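Sketdale open day: the cell behind the yellow line

Oct 11, 2023

You get to Wesska's plant in Sketdale by driving past it, noticing the roundabout is the wrong one, and driving back. Parking was in the paddock across the road. A bloke in hi-vis waved me in next to a horse float and I walked the rest, with a paper wristband and a sausage in bread.

The open day runs once a year and most people come for the big press, which goes off on the hour and makes toddlers cry. I came for Cell 27. I look after one gripper arm at a much smaller outfit, and I wanted to see how people with a budget do it.

Their budget, I was pleased to find, had been spent mostly on cable ties. Cell 27 is one arm with a two-finger gripper, a bench, an infeed chute and a cage, and it lifts moulded housings out of a tray and puts them in another tray. Somebody had laminated a sign calling this "intelligent handling". The arm picked up a housing and put it in the other tray. A small crowd applauded, so I did too.

The tour proper went round the back, where the cage door is, and it was much better. The fitter on duty had the cell locked out for its 200-hour check and was happy to be watched, or had been told to be. First thing off was the fingers. They go on with two bolts each and a dowel, and the dowels on the left side had been replaced with slightly fat ones after a crash in March. He tapped those out with a brass drift and a look on his face. The pads had a shine on them where the housings rub. They get flipped once and then binned.

Then the jaw slides, wiped out with a lint-free rag and given a smear of grease so thin I thought he'd forgotten it. I have been using something like a teaspoon. I said nothing and wrote it down.

After that he checked the opening. The drawing says the fingers should part the same distance either side of centre, and he measured it off the palm with a depth gauge, left and right, twice. The right one was a hair lazy. There was a discussion at the cage door about whether to shim it or leave it until the next check, conducted entirely in shrugs, and they shimmed it. The air line got a once-over too, mostly at the bend behind the wrist, where the old hose had chafed through on the dress pack. The new routing is held off the casting by an Evari clip and, underneath that, by a bit of garden hose slit down one side. The garden hose is doing the work.

Before anything moves again in the real cage, it moves on the computer. Wesska keeps a simulator in a demountable out the back, kitted out by Van Leeuwen, and the rule on the whiteboard is that any change to finger length or opening gets run there first. Program 472 was the old one and 473 was the one with the shim in it. The difference between the two was a single number, and three grown adults had opinions about it. 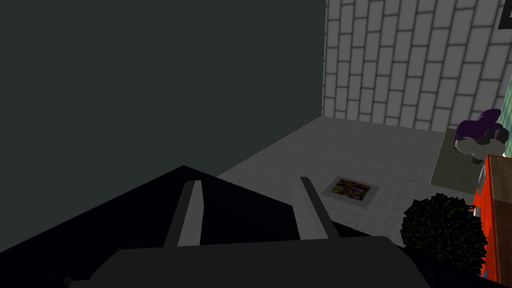

I asked why the simulated rooms look like somebody's house when the arm only ever works in a cage, and was told the rooms came with the package and a blank grey void makes the operators seasick. Fair enough. The view rides along at the gripper, so you get used to steering with two fingers poking up at you from the bottom of the screen. I had a go and closed them on nothing, several times, with great precision.

What I did like was the way they use it for training. New starters do their opening and closing, and their approach heights, on the screen for a fortnight before they get a key to the cage. Our method is to hand over the pendant and stand well back.

Back at Cell 27 the fingers went on again, bolts nipped up by hand, then torqued, then marked with a paint pen across the head so you can see at a glance if one has crept. I'm stealing that. The lock came off, everybody stood behind the yellow line, and the arm was walked through the new program at a crawl with a thumb over the stop. It picked up a housing. It put it in the other tray. The applause was a bit warmer this time, as we'd all been through something together.

They log every check in a hardcover book chained to the cage, next to the tablet that was bought to replace the book. I had a flick through while the fitter was packing up. The handwriting changes but the most common entry, by a long way, is "left finger, again".

Tea was in the canteen, lamingtons were gone by two, and I missed the big press both times.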